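Clistdale Bench Notes
Desktop boards: cleaning and checking the socket area
Apr 14, 2024
By Hugo Bermúdez

These notes cover the part of a desktop computer that gets the least cleaning, meaning the processor, the socket around it and the memory slots next to it. They apply to boards still mounted in a case and to bare boards on the bench. Full case cleaning (fans, filters, power supply intake) is on a separate page under Menus, Hardware.

What you need

Isopropyl alcohol, 90 percent or higher. The 70 percent kind from the drugstore contains too much water for work near a socket.
Lint-free wipes or coffee filters. Paper towels shed.
Cotton swabs, for edges only.
A plastic spudger or an old plastic card. No metal blades.
A soft brush, natural bristle or marked ESD-safe.
A hand blower, the rubber bulb type.
A No. 2 Phillips screwdriver with a shaft long enough to clear the cooler.
A wrist strap clipped to bare metal on the case.
Thermal paste, any non-conductive type.
A tray or magnetic dish for screws.

Power

Shut down, switch off at the back of the supply, pull the cord, then hold the front power button in for 15 seconds. Leave the coin cell in place unless you are also resetting the firmware. Unplug the monitor and network cables too. A grounded monitor cable pulled sideways has bent more than one port in this shop.

Do not open the power supply for any reason connected with this job.

Position

Lay the case on its side with the board facing up. A tower left standing puts the weight of the cooler on the last screw out, and the cooler then swings. If the board is out of the case, put it on its antistatic bag over cardboard or on a foam mat, never on the outside of a carpeted bench. Component leads on the underside will scratch a painted tabletop.

Light matters more than magnification. Solder mask is glossy and a lamp straight overhead turns half the board white. Put the lamp low and off to one side, and move it when you move to a different area. Bent pins, hairline cracks and lifted pads show up under a raking light and disappear under a direct one.

Removing the cooler

Run the machine for a few minutes before shutting down if it still runs. Old paste lets go more easily when warm. Loosen the cooler screws in a diagonal pattern, a couple of turns each, going around until all are free. Then twist the cooler slightly left and right. Do not pull straight up on the first try. On pin-type sockets, where the pins are on the processor, a straight pull can bring the processor out with the lever still locked. On land-grid sockets the load plate holds the processor down and the risk is lower, though a cooler stuck hard will flex the board.

Unplug the fan lead at the header before lifting. Note which header it came from.

Know the socket before you touch it

On a land-grid board the processor sits under a metal load plate that bears on the edges of its heat spreader. A lever along one side puts the plate under tension. The lever ends in a bend that tucks under a catch, and it takes more force than most people expect. Push down and outward to release, then let it rise under control with a thumb on it. Let go early and it snaps up.

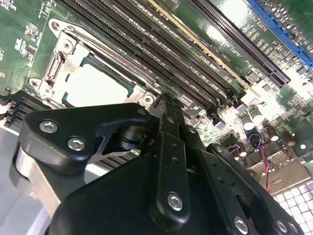 Processor under the load plate, lever along the left edge of the bracket, memory slots to the right.

The screws in the bracket hold the bracket to the board. They are not cooler screws and they do not come out for cleaning. If one is loose, bring it just snug, with two fingers on the driver. Older brackets use small Torx heads and a worn bit will strip them, so check the fit first.

Clean the top of the processor with the processor still clamped in the socket. The load plate covers the edges and keeps solvent and crumbs of paste away from the contacts. Only take the processor out if paste has gone over the side, if you are replacing it, or if the machine has a memory channel missing and reseating has to be ruled out.

Removing old paste

1. Look at the pattern before wiping. An even gray film means good contact. A bare patch with a thick rim means the cooler was sitting tilted or the screws were tightened one at a time. Write it down if the machine came in with a heat complaint.

2. Lift thick material with the edge of a plastic card held flat. Work from the outside toward the center. Wipe the card after every pass.

3. Fold a wipe, wet one corner with alcohol and lay it on the spreader for a minute. Dried paste softens from the top down, and scrubbing early only polishes it.

4. Wipe in one direction, refold, wipe again. Circular rubbing pushes residue out to the edge and under the plate.

5. Use a damp swab along the edge of the spreader, squeezed out first. A swab that drips is too wet.

6. Finish with a clean wipe and fresh alcohol. The wipe should come away without color.

7. Do the same on the base of the cooler. Machined copper bases hold paste in the tool marks and usually need two more rounds than the processor does.

Brown or yellowish staining that stays after the paste is gone can be left alone. It has no thickness you could measure and does not affect transfer. Abrasives, metal polish and steel wool are out. They remove nickel plating, and the particles are conductive.

Paste that has been on for years often leaves a pale crust with darker streaks in it. Give it a second soak and keep the card away.

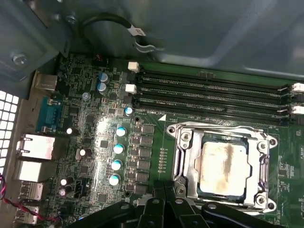

Telmo Lorente: For crust that will not move with alcohol I use a citrus-based remover first and then alcohol to get the oil off. Two drops on the wipe, never on the chip. I would also move step 3 ahead of step 2. Scraping dry paste sends flakes into the memory slots, and I once lost an evening to a board that would not post because of one flake.

Both orders work on a thin layer. For a thick or brittle layer, soak first. Step 2 assumes paste that is still somewhat soft. Citrus removers leave a film, so the alcohol pass afterward is required. Keep them off label adhesive and off rubber feet.

Memory slots

Mark the modules with a pencil or masking tape before pulling them, so each goes back to the slot it came from. Populated slots on many boards are chosen by channel, and the printed labels beside them are small. Read them under the side light and copy them onto your worksheet.

Open the latches fully. Some boards have a moving latch at each end and others at one end only. If the second end does not move under light pressure, it is fixed. White plastic latches on older boards get brittle and break at the pivot.

With the slots empty, blow along the length of each groove, starting from the end nearest the processor so dust travels away from the socket. Follow with the dry brush, again along the length. Never brush across the contacts. Do not put swabs into a slot. The cotton catches on the contacts and stays there.

Module edges can be wiped with alcohol. Pencil erasers are a popular suggestion and they do remove oxide, along with some of the gold. Use one only on a module you are otherwise going to discard.

Expansion slots

Same method as memory. A long graphics slot normally has a retention tab at the end farthest from the back panel, and it must be released before the card is lifted. Slot color means different things to different makers, so go by the printing on the board or the manual.

Capacitors and coils near the socket

The round parts standing beside the socket are capacitors. The square black blocks often found next to them are chokes, part of the processor's power supply. Check the capacitors while the cooler is off, as this is the only time there is a clear view of them.

Tops should be flat. A dome, a split or a brown crust around the base means the part is failing.
A capacitor that leans is not necessarily bad. Many are fitted that way to clear a cooler.
Glare on a shiny top can look like a bulge. Move the lamp, or lay a straightedge across two neighbors.
Do not push on them to test. The leads crack at the pad.

Dust packed between chokes holds heat. Brush it loose and lift it out with the blower aimed sideways.

New paste

One dot the size of a small pea in the center suits most square processors. Large rectangular ones want a line or an X. Spreading by hand traps air and is worth doing only with very stiff paste. Lower the cooler straight down, start all the screws by hand, then tighten diagonally in the same short turns used for removal. Stop at the shoulder on spring screws.

If the cooler has to be lifted again for any reason, clean both faces and start over.

First power-up

Reconnect the fan lead before anything else. Boot into the firmware screen and leave it there for 12 minutes with the side panel off. The processor reading should climb and then level out. A reading that keeps climbing means poor contact or a fan on the wrong header. Check that the full amount of memory is listed. If some is missing, shut down and reseat the modules before suspecting the socket.

How often

Desktop in a clean room: paste every four or five years, dust once a year. I do mine in January. Workshop, kitchen or pet household: dust every three months, and look at the paste at the second yearly check. Machines from the woodworking side at Ibarra get the blower monthly, with the cooler off once a year.

Disposal

Used wipes go in a lidded metal bin until the alcohol has evaporated. Boards and processors go to electronics recycling. Remove the coin cell first and tape over its flat sides.

Next page: Cleaning fan blades and bearings
Previous page: Sorting and storing case screws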